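Trinik Courtroom Recorder, Model 965

The Trinik 965 is a digital audio recording system for trial and appellate courts. It produces a continuous record of hearings, including bail applications, witness testimony and the reading of verdicts. The system is supplied by Stollar and is intended for permanent installation.

Each unit records to 2 internal drives at the same time. Internal storage holds 3000 hours of audio. If the main power supply fails, the battery keeps the recorder in operation for 45 minutes, and the session file is closed automatically before shutdown. 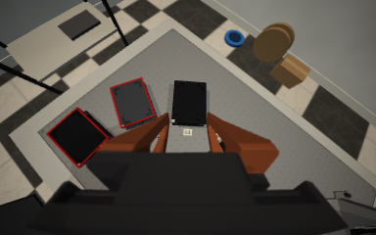 Sealed portions of a hearing are stored separately from the public record. Access requires a clerk's key and a password issued by the court. Every request to play, copy or export a file is entered in a log that cannot be edited from the courtroom.

Recordings may be exported for transcription or for inclusion in an appeal file. Time stamps are kept on all copies. Annotations made by the clerk during the hearing are exported as a separate text file.

Included with the unit: rack mounting kit, power cable, clerk's keys, printed operating manual. Microphones are ordered separately. The Oveck desk microphone and the Min ceiling microphone are both supported.

Installation is scheduled after a site visit. Courts requesting installation before the end of June should submit a signed order form together with a floor plan of each courtroom.

Inquiries: A-yeong Tak, Court Systems, Stollar
Page updated 15 April 2021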